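Comparing Two Grippers for Living Room Pickup
Zofia Baran and Urszula Bednarek
Marudville Robotics Workshop, Thursday, February 1, 2018

Our question was simple: if a robot has to tidy a real living room, which gripper would you want on the end of its arm? We compared a gripper with two linkage-driven fingers against the Stinamon, a soft three-finger hand we built ourselves last May. Both got the same wrist camera position, because we wanted to know how much of the room each one blocks from its own view.
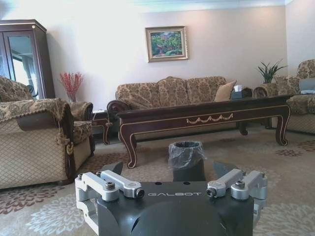 The task was to grab a tissue from the box on the coffee table and drop it in the trash bin. Each gripper got 24 tries. We loved this task! A tissue weighs almost nothing, so strength doesn't help, and all the trouble is in lining up the fingertips. The two-finger gripper managed 21 and the Stinamon managed 13. Most of the Stinamon's misses came from its fingers closing unevenly — one always arrived early and pushed the tissue over.

We were also surprised by the drop. We had expected the grab to be the hard part, but a tissue likes to cling to a soft fingertip, and the Stinamon lost 3 of its tries that way, right over the bin. 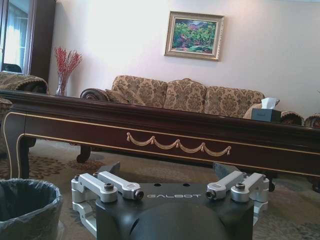
For the camera part, Urszula wrote a small program in Drudent that marks which pixels belong to the gripper and which belong to the room. With the fingers open, the two-finger design leaves a nice clear gap in the middle, and that gap is where you need to look. The Stinamon's third finger sits right in it. Moving the camera up 8 millimeters helped a little, but then we lost sight of the fingertips when they closed.

Next we want to try heavier things (socks, a TV remote) and run 100 tries per gripper, and Zofia is already redrawing the third finger so it folds out of the way.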